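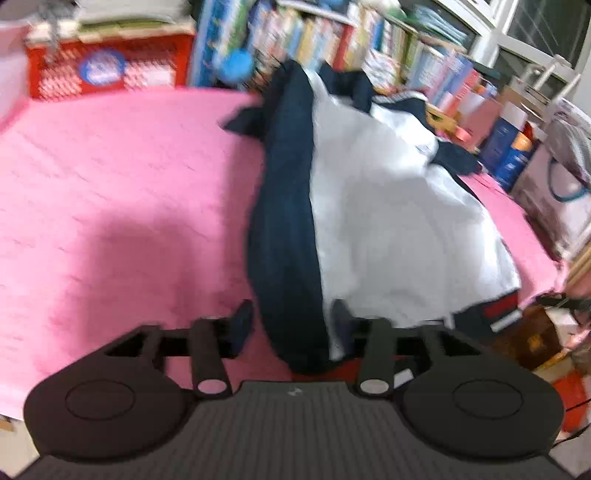 Chapter 3
Clothes in the Home: Sorting, Folding and Putting Away

In this chapter you will learn:

how clothes move around a home between wearing and washing
how to decide whether a garment should be washed, aired or put away
how to fold a jacket, a shirt and a pair of trousers
how to plan storage in a bedroom that is used for several purposes

Words to know: airing, care label, cuff, fibre, garment, panel, pile, seam, trim

3.1 Where clothes go when they are taken off

Most clothes are not taken off beside a wardrobe with the door open. They are taken off in a hurry, at the end of a school day or after sport, and they are put on the nearest flat surface. In a bedroom this is nearly always the bed. A chair comes next, and then the floor.

A jacket left on a bed is a small matter. It takes less than a minute to deal with. The difficulty is that a bed has to be cleared every night, so whatever is on it is moved again, usually to the chair, and in the morning it may be moved back. The same garment can be handled four or five times without being hung up. Each time it is handled it becomes more creased, and it becomes harder to remember whether it was clean.

Household studies call this the "middle pile". It holds clothes that have been worn but are not dirty enough to wash. Clean clothes have a place, which is the drawer or the rail. Dirty clothes have a place, which is the laundry basket. Clothes in the middle pile often have no place at all, and this chapter gives them a good deal of attention for that reason.

In 2020 the pupils of a school in Nustodbridge kept a record of their own bedrooms as part of a home studies project. Of the 22 pupils who took part, most found that the largest pile in the room was made up of clothes worn only once. School jackets and jumpers appeared in it more than anything else. Socks and underwear hardly appeared, as they went straight to the wash.

Activity 3A
Keep a record of your own middle pile for one school week. Each evening, write down every garment that is neither in the wash nor put away. Note where it is lying. At the end of the week, underline any garment that appears more than twice. Keep the record, as you will need it for section 3.5.

3.2 Wash, air or put away?

Before a garment is folded or hung, a decision has to be made about it. There are three possible answers.

Wash it. A garment should be washed if it has a mark that will not brush off, if it smells, or if it has been worn next to the skin during exercise. Underwear, socks and sports shirts are washed after every wearing.

Air it. A garment that has been worn over other clothes for a few hours may only need airing. Hang it on a hanger or over the back of a chair, with the front open and space on both sides, and leave it overnight. Do not put it in a closed wardrobe while it is still warm from the body or damp from rain. Damp cloth in a closed space will smell musty, and the smell passes to the clothes beside it.

Put it away. If the garment is clean, dry and will not be needed the next day, it goes back to its usual place.

To decide, look at the garment in good light. Check the collar, the cuffs, the underarms and the front. These are the parts that show dirt first. Collars and cuffs rub against the skin. The front catches food, ink and paint. On a jacket made in two colours, check the paler part with particular care. White panels are common on tracksuits and school sportswear, and they show marks that would not be seen on navy or black. If the pale part is dirty the whole jacket must be washed, even when the dark part looks clean.

Empty the pockets before any garment goes to the wash. Paper tissues break up in the machine and leave white shreds on everything in the load. Pens may leak. Close zips, so that the teeth do not catch on other clothes, and turn the garment inside out if it has a printed badge.

Garments with strong contrasts of colour need some thought. Red trim and striped cuffs may lose dye in the first few washes, and the dye can settle on white cloth. Wash such garments at the temperature given on the care label and take them out of the machine as soon as it has finished. Never leave them in a wet heap.

Check your understanding
Why should a damp jacket not be put into a closed wardrobe?
Which parts of a garment should be looked at first?
A two-coloured jacket has a mark on its pale panel and none on the dark part. What should be done with it?

3.3 Folding

A well-folded garment lies flat, takes up little room and can be picked up without disturbing the ones above and below it. Folding needs a clear, flat surface. A table is best, because it is firm and stands at a comfortable height. A bed will do if there is nothing better, but a thick or fluffy blanket makes it harder to smooth the cloth, and small folds may slip as you work. Pull the blanket straight first.

To fold a jacket with long sleeves:

Shake the jacket once, holding it by the shoulders.
Fasten the zip or buttons.
Lay it face down, with the collar away from you.
Pull the sleeves out to the sides and smooth the back with the flat of the hand, working from the middle outwards.
Check that both cuffs are the right way out.
Fold one side in towards the middle, so that the edge lies just past the centre of the collar. Turn the sleeve down so that it runs along the folded edge.
Do the same with the other side.
Bring the hem up to the shoulders. For a shallow drawer, fold in thirds instead.
Turn the jacket over.

The usual mistake is to begin before the garment is flat. When a jacket has been dropped, one sleeve is often caught under the body and the collar is turned in. Folding it in this state produces a thick lump on one side. Find the collar first. Once the collar is in the right place, the shoulders can be found, and the sleeves follow from the shoulders.

To fold a shirt, use the same method, but keep the collar standing. To fold trousers, lay one leg on the other with the seams together, smooth them, and fold in half from the hem to the waist. Fold once more if the drawer is small.

Slippery cloth, such as the polyester used in many tracksuits, does not hold a fold for long. It is better placed in a drawer with other clothes on both sides than on top of a tall stack, where it will slide.

Activity 3B
Work with a partner. Drop a long-sleeved jacket on a table. One of you folds it while the other times the work. Change places and repeat. Then try again with the zip left open. Write two sentences on what was different.

3.4 The bedroom as a shared space

A bedroom is seldom used only for sleeping. In many homes it is also the place for homework, reading, toys and hobbies. Shelves hold books, boxes hold smaller things, and papers are put on top of the boxes. All of these share a small floor area with the clothes.

When a room has several uses, each use needs its own space, even if the space is small. Books stored upright on a shelf take up little room and can be found by their spines. Boxes are useful for things of odd shapes. The lid of a box, however, soon turns into a shelf. Once papers and books are stacked on it, the box is no longer opened, and what is inside is forgotten. A box that is used each week should have nothing on top of it.

Clothes should be kept apart from paper. Exercise books left under a jacket become bent, and a damp sleeve will mark a page. Ink can pass the other way, from an open pen to the cloth.

The Pirnham storage plan is a simple way of looking at a room. Draw the room from above and mark the bed, the shelves and the door. Shade in one colour the places where clothes are kept, and in a second colour the places where clothes are found. If the two colours are far apart, the storage is in the wrong position. A hook near the bed may do more good than a larger wardrobe across the room.

3.5 A place for the middle pile

Look again at your record from Activity 3A. The garments you underlined need a place of their own. A hook, a rail or the back of one particular chair will do. It should be easy to reach, open to the air and too small to hold more than a few things. A place that is too large will fill up, and the clothes at the bottom will be forgotten.

Empty it once a week. Everything on it is then washed or put away, using the three answers given in section 3.2. The next section looks at hooks, rails and hangers in turn, starting with the load that each can safely carry.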